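[Provbridge-list] Re: Soup for the June walk?

2024-02-26
From: Dalva Macedo

Ekow Korletey wrote:
> Did we ever settle the food for the June walk? Last year the
> sandwiches ran out before the slow group even got to Bedville.
> Also, is the milestone by the bridge really 1791? My neighbor
> swears it's later.

Hi Ekow, hi all,

Not settled, no, but I've been thinking about it way too much! I'd like to do soup this time. Sandwiches go soggy, everybody grabs the ham ones first, and soup stretches if more people turn up than we planned for (they always do). I'd make Afia's bean and squash one, the one she brought to the potluck — it's cheap, it's filling, and it tastes better the second day, so I can cook it the night before.

For a crowd like ours it has to be one of the big stainless steel pots, and my own biggest one does 12 bowls if I'm stingy.

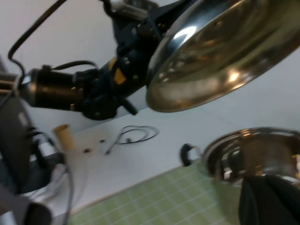 THE ROUTE

Hugo and I walked the Wirnier end last week and it's muddy but fine. The stile past the orchard is wobbly, so go over it one at a time please. We came back along the creek and I liked that way much better, even with the extra hill. Nhung wants to keep the old route for the strollers, and she has a point, so maybe we split after the bridge and meet up again at the church?

And yes, the stone says 1791, Ekow! I got down on my knees and scraped the moss off with a key. The 9 is kind of squashed, so I can see how your neighbor got confused.

Could everybody tell me by reply if you're coming, and if you can't eat beans? I'd also love to borrow a couple of ladles.

Dalva

Provbridge Walkers mailing list | Contact the list owner | © 2024 Provbridge Walkers | Back to top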